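Second Gripper

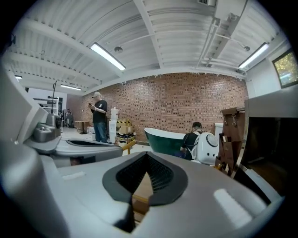
Woneo Shared Workshop / Build Group / Fiction Page

The log for the Ilten build was kept in a gray binder, and the entries were short. Bolt sizes, torque, initials. I had the evening hours in March, so most of the calibration entries are mine.

The machine had 2 grippers. The right one was finished in the winter and behaved. The left one was printed from the same files, on the same printer, with rubber pads cut from the same sheet, and it closed late. The delay was 82 milliseconds. I measured it from the command to the first reading on the pad, then swapped the cables and measured again. The delay stayed with the left gripper.

A late gripper is a problem when two of them have to hold one piece of wood. The first one closes and pulls the piece toward itself. The second closes on whatever is left. We had a box of test bars with crushed corners, all crushed at the same end.

I replaced the motor. 82. I replaced the driver board with a spare Ilteck board from the drawer by the window, and flashed it with the old settings. 82. I took off the housing and ran the jaw bare, with the gears in the open air, and greased them. The jaw ran quieter and the number did not move.

At that point the correct thing was to add the delay to the right gripper in software and go home. Both would be late by the same amount and the bar would stay where it was. I wrote the line of code. I left it commented out, and put the housing back on.

The entry for the next evening reads: Test 107. Bar held. Left gripper 82 ms late. No crush.

I read that over several times, because it should not have been possible. I pulled the force readings. The left gripper had closed late, as always. The right gripper had closed on time, touched the wood, and stopped pressing. It sat at contact force for 82 milliseconds. Then both went to full grip together.

My line was still commented out. I checked the file on the machine against the copy on my laptop and they matched. I checked the controller for the Rezende routine, an old piece of code we had taken over with the arms, which watches the load on each side and trims it. The routine was there. It was meant to correct for drift, over hours, by small amounts. Its table had one entry for each gripper. The left entry was zero. The right entry had been written over in small steps since the first test, and had reached 82.

So there was an explanation, and I wrote it in the binder. The routine had seen the load jump at each grip and had trimmed the right side until the jump went away. It took 107 tests to get there. A person reading the force plots could have done it in one.

I ran it up to 200 tests to be sure. It held every bar. Somewhere past the middle I stopped looking at the plots and watched the pads. The right one came in, touched, and waited. The left one came in.

On the last evening of my hours I found the cause of the delay. It was a filter setting on the left pad sensor, entered at assembly, in my handwriting on the build sheet. I had copied a value from the wrong row. The gripper had never been late. It had closed on time and reported late, and the controller, waiting on the report, had held back the final squeeze.

The fix was one number. I typed it in and ran a bar. The left gripper closed at once, the right one touched and waited its 82 milliseconds, and the bar slid left and lost a corner.

I looked at the box of bars. It would need another hundred or so to unlearn it. I could also clear the table, which takes one command.

I put the old value back in the filter. In the binder I wrote: Left sensor filter, see build sheet, do not change. I put the torque down, then my initials, and shut off the bench supply at 9:40.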